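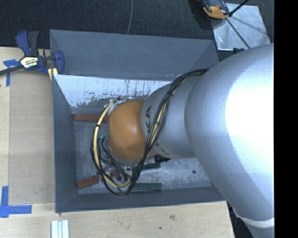
The grey bin on the wooden tabletop.

Last updated: March

By Farah Ong
March

Rohani Teoh has been swapping seeds for most of her adult life, and within a minute of meeting her I had a packet of climbing beans in my coat pocket. "Don't argue, just plant them!" she said, and went to put the kettle on.

The Majimbun seed library began with 3 shoeboxes under her stairs. It now holds 878 packets, filed by family and then by the year they were saved, and anyone who lives nearby can come in and take what they like. The idea is that you bring some back after harvest, though Rohani is relaxed about it. "People move house, slugs get in, you have a bad summer. I'd still much sooner the seed was in the ground than in my drawer."

I asked what she would give a complete beginner. Peas, she said, before I'd finished the question. "You eat half of them standing up in the garden and leave a few pods at the bottom to go brown and papery. When they rattle, pick them. You've saved seed!" Tomatoes come next (she ferments the pulp in a jar for a few days, and yes, it smells), then lettuce, which bolts so readily that it does most of the work for you.

Squash is where she gets stern. "They cross with everything. A man brought me a lovely-looking courgette seed once and what came up was the size of a football and tasted of soap." She tells people to tie the flowers shut the evening before they open, pollinate by hand in the morning and tie them up again. Bitter fruit goes straight on the compost, never on a plate.

Her own favourite is a purple-podded bean that Svitlana Tymoshchuk passed on to her eight years ago. Svitlana had it from her grandmother, who grew it up the side of a hen house. "It's a ridiculous plant," Rohani told me, beaming. "It gets to the top of the pole and just keeps looking for more pole." There are 60 beans in the jar she keeps back each winter, and those are not for lending.

Storage is simpler than I'd expected – paper envelopes, a cool cupboard and a proper label. She writes in pencil, as ink has faded on her before. Parsnip seed she won't keep beyond a year.

I've got the beans on my windowsill now. Rohani says to wait until the nights are mild and then sow two to a pole.

Contact: Majimbun seed library | © Majimbun | Back to top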